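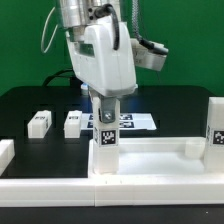 Re: Water heater making popping noise, replace or flush?

draston_dad
Posted in Home Repair, February
Tank is 19 years old, gas, came with the house in Erville. It started popping every time the burner kicks on. Still makes plenty of hot water and I don't see any leaks. Plumber wants 200 just to flush it. Worth it or is the thing done?

pilotlight
Popping is sediment on the bottom of the tank. Flush it yourself with a garden hose. Shut off the gas and the cold supply first and let it cool overnight.

mossyoak2
I would not touch the drain valve on a tank that old. Mine wouldn't close again after I opened it and I had to put a hose cap on it at 11 at night. Put the money toward a new one.

pilotlight
A brass cap costs a couple bucks. Buy it before you start. That's no reason to throw out a working heater.

mossyoak2
It's 19 years old. It's going to leak, and if it's over a finished floor you'll pay for that too. Where is it installed?

draston_dad
Basement, bare concrete, 2 feet from the floor drain.

pilotlight
Then run it till it quits.

kettle_ann
Has the anode rod ever been changed? If not there's probably nothing left of it and flushing won't help with rust. I'm with mossyoak2. Price out a replacement now so you aren't shopping with no hot water.

draston_dad
No idea on the anode. Got one quote so far, waiting on a second. Leaving the valve alone for now.

mossyoak2
Ask if the quote includes the permit and haul away. Mine didn't.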